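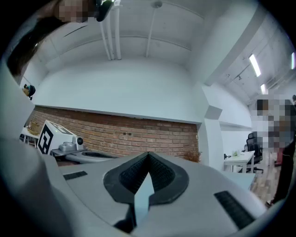
Dear Anathi,

You asked for something a bit more readable than the last report, so I'm writing this one the way I'd tell it to you over lunch. It covers the fit-out of the Gorneck room up to Sunday, June 1, 2025, and the money side is at the bottom.

The big news is that we're in! We have people working in the room most days now, and the building office has signed off on everything except the door closer (more on that in a minute). The walls and ceiling are finished. We went round and round on whether to box in the pipes, and in the end we painted the ceiling white, pipes and all, and left them showing. It saved us a drop ceiling, and the room feels taller for it. The electrician was happy too, because he can still get at everything without taking down tiles.

The brick stayed. I know the first plan from Brovitz had it covered with board and painted to match the rest, and I know you had your doubts when I said I wanted to keep it. But with plain white above it, the reddish brown really warms the place up, and you'd be surprised how many people say something about it when they walk in. The mason spent two days repointing the worst joints and charged us $900, which came out of the wall covering line. There are still a few small holes from whatever used to hang there. I'd like to leave those until we've decided on coat hooks, so we don't fill them and then drill new ones right next door.

Power took longer than planned. The outlets in the brick had to be fed from the other side, and that meant waiting for our neighbors at Wuisan to clear out their storage closet. They were very nice about it, but it cost us 11 days. I've moved the final electrical inspection back to match and told Prusutow, who are handling the permits, and they didn't see a problem.

Lighting is in and I like it. We went with fluorescent because the building already stocks the tubes, and it's bright enough to read a label at the work tables in the evening. One person has asked for a desk lamp and I said sure.

On the softer side of things, I spent almost nothing. We have some dried stems by the brick and they need no watering, which suits this group perfectly. I'd love a rug and a couple of decent chairs for the far end – people tend to drift over there to talk, and right now they stand.

What's still open: the door closer slams and has to be swapped, the baseboard behind the tables isn't fastened yet, and we need somewhere proper to put bags and coats. Everything lands on whatever surface is closest, mine included. I have a quote for a row of cubbies and a second one coming.

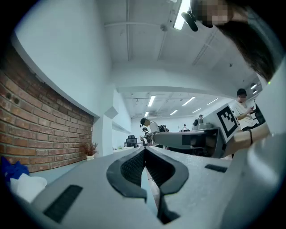 Will the echo be a problem with all that bare wall and ceiling?

It's noticeable when several people talk at once, and fine for one or two at a table. I'd like to try the rug first and see how far that gets us. If it isn't enough, I've put aside $1000 for felt panels on the white wall above the brick, and they can go up in an afternoon without touching the brick itself.

Now the money. We're inside the budget you approved, with the inspection fee and the door closer still to pay. The $1000 for panels is already counted in, so if the rug does the job I'd ask to put that toward the cubbies instead. Could you let me know if you're okay with that switch? I don't want to order before I hear from you.

The next report will come in September, when we've had the room through a whole summer and I can tell you how it handles the heat. Come by before then if you can. I'm in most mornings, and the coffee is good.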